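Part 4. Setting up the snack table

By now you've got the shelf up and the labels printed, so let's do the fun bit. I'm Emiliano Jara, I wrote this guide for anybody taking over a Lisby snack corner, and this is the section I get the most emails about. People think a table is a table. Then the bread ends up under the fruit and I hear all about it!

What you need from the box

The baskets (they come nested, so pull gently), the trays, the rim clips, and a cloth. If your kit is the Hillia one you also get a lid for the big basket. I never use mine, but keep it, it's handy in September when the wasps show up.

Setting up

1. Wipe the table down and let it dry all the way. Wicker sitting on a damp top will leave a mark, and on a white top you'll be looking at that mark for a long time.

2. Put the deep basket at the back with one of its long sides facing you. It's the heaviest thing once it's full and you won't want to shift it later.

3. Press a clip down over the back rim. Push with your thumb until it sits flat against the weave. It takes a little muscle the first time (I thought I'd broken mine).

Note: the clip is for the little price or allergy card. It isn't strong enough to hang a bag from. A replacement is part 399 if you lose one, and you'll probably lose one.

4. Set the smaller baskets off to the side, leaving yourself a clear stretch of table in front of the big one. I know it looks bare. Leave it! That's where people put down their plate or their phone, and if you fill it up they'll balance things on the bread instead.

5. Lay the bread tray next to a small basket, close enough to reach both with one arm. Bread goes on last, right before you open. I put mine out at 6 in the morning once and by ten it was toast without ever seeing a toaster.

CAUTION: don't put sliced bread straight into the wicker. Crumbs work down into the weave and you'll be picking at them with a toothpick. Use the tray, or line the basket with a clean cloth.

6. Step back and check that you can see into every basket from where people will stand. If the deep one hides what's inside, roll up a towel and tuck it in the bottom – it lifts everything a couple of inches.

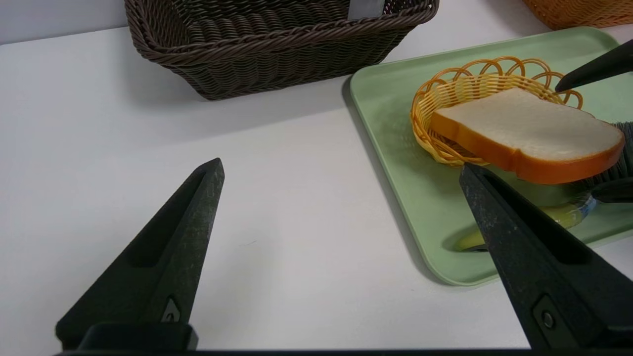 7. Last thing, run your hand along the rims and feel for loose ends. The braided ones hold up well, but a strand can work free and catch on a sleeve. Snip it close with small scissors, don't pull.

Topping up during the day

Refill from the back and bring the older stuff forward. With bread I take the tray away completely, fill it in the kitchen and bring it back, as doing it at the table makes a mess (and everyone wants to chat while you do it).

Note: the Georgiou liners fit the deep basket if you fold one edge under. The Nermont ones are too short, I tried.

When you're done for the day, shake the baskets out over a bin, brush along the weave and leave them open to the air overnight. Part 5 covers proper washing.

Lisby Snack Corner Guide | Questions? Use the contact form | © Lisby | Back to top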